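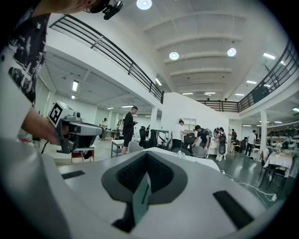

4.2 Open-day sessions

The second part of the study took place during an open day at Mellitmont in April. Visitors could walk through the hall from 11 in the morning, and demonstrations with the hand-held grippers ran alongside the normal program. We kept the same task set as in the lab sessions, so that the two groups of recordings could be compared directly. Each session was started by an operator from the Danko project and lasted around 23 minutes, including setup.

No part of the hall was closed off. People came and went as they liked, and the operators were told to carry on unless someone asked them a question - in that case they stopped the recording and started a new one. Valentin Mocanu kept the session log and noted every interruption.
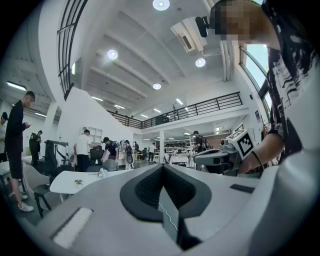

Figure 3. Open-day session with visitors in the hall. The second gripper, at right, carries a square fiducial marker on top.

Marker tracking was a concern before the event, as the Jirkine pipeline had only been tested in smaller rooms. We therefore checked tracking separately for each gripper and removed any recording in which either marker was lost for more than 200 frames in a row. After this step, 1008 recordings remained. Most of the removed ones came from the first hour, when operators were still talking to visitors while they worked.

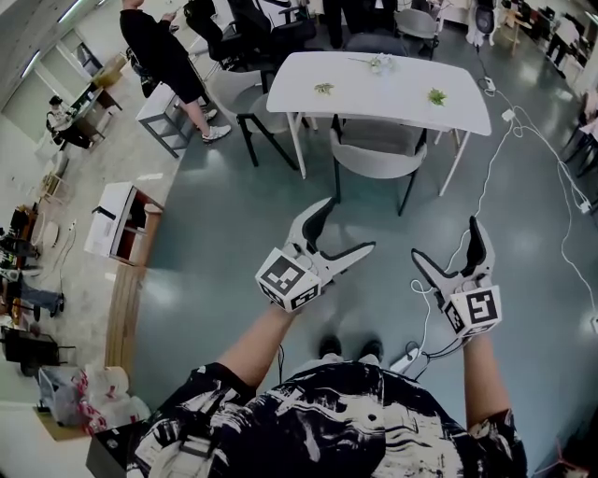 Why were the open-day recordings not pooled with the lab recordings? The two sets differ in how often a session was interrupted, and pooling them would have hidden that difference. They are reported separately in Section 5.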